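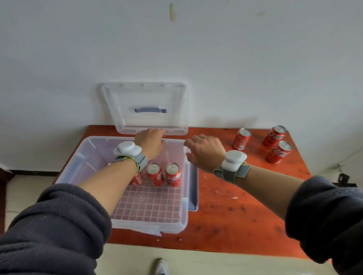 Figure 8.1. Hand demonstration with cans and a clear storage box. A tracker is worn on each wrist.

Contents | Previous chapter | Next chapter | Exercises

November
By Inès Sabatier and Svend Ásgeirsdóttir

Chapter 8
Setting Up the Ralura Packing Cell

In the previous chapter we have fixed the arms to their base and checked the emergency stop. The cell can now move, but it does not know yet what it must do. In this chapter you will prepare it for its first task, the packing of drink cans into a box with a lid.

The Ralura cell learns from movements made by a person. The person wears a tracker on each wrist, as in Figure 8.1, and the positions of both hands are recorded while the work is done. For this reason the set-up begins at the table, and the arms stay switched off until section 8.4.

Look first at the straps. A strap must be tight enough that the tracker does not turn when the hand turns. Long sleeves should be pushed up to the elbow, so that the cloth does not come under the band. Then hold both hands still above the table for 60 seconds and read the drift on the Zurkard screen. If the value is over 8 mm, take off the tracker, clean the back of it and begin again.

The box needs the same care. Its lid must be fully open before the recording starts. In our workshop Yesenia Meléndez lost a full set of 300 recordings because the lid had been left in a different position each morning, and the arm later struck it at the hinge.

The trackers are charged every evening, and the straps are washed when they become stiff. After 900 recordings the Zurkard base station must be calibrated again, by the method given in section 8.3.

8.1 Fitting the wrist trackers

Left and right trackers are not interchangeable. Each one is registered to its own side in the menu "Hands".

Questions about this chapter: Odette Pichon, Drendov Technical Books | © Drendov | Back to top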